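Paid testers wanted: Kendatach PC disassembly kit, Potbridge workshop 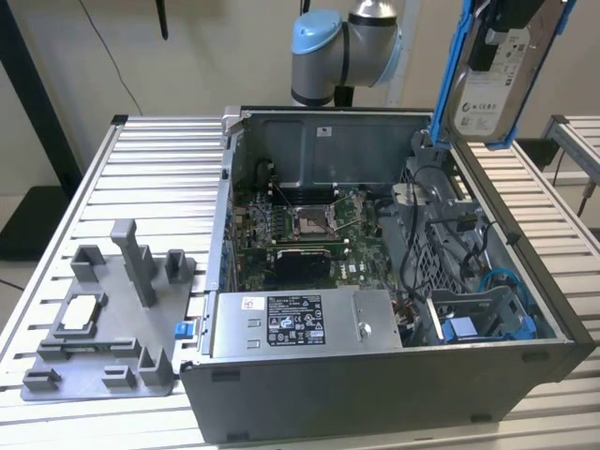 Pushpa Goel writes that the kit handled her office towers well enough, but swapping fixture plates between models took too long, and she would like testers to look at that first.

We need 20 people who repair or recycle desktop computers. Sessions last 195 minutes and start at 9 a.m. through October. Pay is $243 per session. No robot experience needed. Apply to Kendatach, ref. 1396.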